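Kosine Episode Listings: README

Last updated May 21, 2019

Contents of this release

The listings cover drama and comedy series adapted from novels, with one row per episode. There are 118 series in this version. Each row has the series title, the episode number, the title of the source book, the network or streaming service, and the first broadcast date in the country of origin. Cast lists are in a separate file and join on the series code.

File layout

series.csv holds one line per series.
episodes.csv holds one line per episode.
cast.csv has up to 8 credited performers per series, in billing order.
notes.txt lists corrections since the last version.

All files are UTF-8 with commas as separators. Dates are year, month, day. An empty date means the episode had not been shown when the row was made.

Where the rows come from

Titles and dates were typed in from printed listings magazines and then checked against the end credits. Almost 80 of the series were checked twice. The rest were checked once and have a 1 in the column named passes.
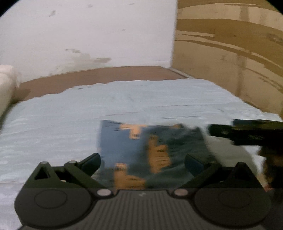 Known problems

Fagerlund was shown in two different orders. We use the order of the first broadcast, so the numbers won't match the box set.

Tristov has five episodes in the listings and a feature-length version that was cut from them. The long version has no row of its own.

Zumska changed service between its first and second series. Both are given in the network column, split by a semicolon. If your script expects a single value there, it will trip on this row.

Character names in translated series follow the English subtitles, which are not always the spellings used in the books.

Use and corrections

Free to use for any purpose with a credit to Kosine Listings. Send corrections with the series code and the episode number. The next version is planned for September.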